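The hands that fill the baskets

In January our company, Nanora, began to use a robot arm for the gift baskets. I have worked at the packing tables for a long time, and people outside keep asking me if I am afraid for my job. I would like to answer more slowly than they usually allow me to.

First, the work itself. Customers order a woven basket with savoury snacks and sweets in it, and somebody must put each piece in its place. In the busy season we send out 228 baskets in one shift. It is not heavy work, but the wrists suffer. You bend the hand over the rim, you go down inside, you come up again, and after some hours you feel every one of those small movements in the shoulder.
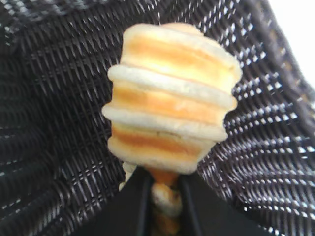
The arm takes over a part of this bending, and I am glad of it. My colleague Ineke Dierckx had two operations on her hand before she was fifty. When the management says that automation protects our health, I can believe this sentence, although I notice that they did not say it so often before they had something to buy.

What I find more difficult is the rhythm. When we were four at a table, we decided together when to go fast and when to go slow. If one person had slept badly, the others took a little more. Now the person beside the arm follows it, and it does not know that you have slept badly. At Markeo, where my sister-in-law works, they had the same complaint, and there the workers received a button to reduce the speed without asking the supervisor. It is a small thing, and she says it changed the mood in the whole hall. We have asked for the same and we are still waiting.

There is also the question of skill. I know by touch when a biscuit will break, and I learned this from an older woman who never explained anything with words. The young people who start here today learn screens and error messages first. I do not say this is a worse knowledge. But if all the difficult pieces go to the machine while it improves, and only the mistakes come to us, then how will anybody learn to be careful?
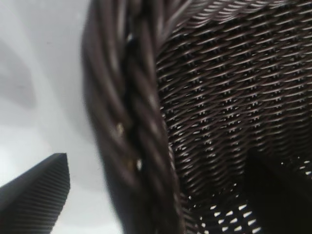
Fifty-six of us work in the packing hall. Nobody has been dismissed, and I want to be fair about this. Four colleagues moved to checking and labels, two of them with better pay. Still, the contracts for the temporary workers were not renewed in the spring, and those workers do not appear in any presentation about how well the change has gone.

My opinion is therefore a modest one. Let the arm come, but let the people who stand next to it decide its speed, its hours and which tasks it gets. Put the temporary workers in the calculation too. And when there is money saved, a part of it should be visible in our wages and in a shorter shift. We have written these points in a letter to the management, with a copy to the office in Saavedra, and we expect to discuss them before the next busy season.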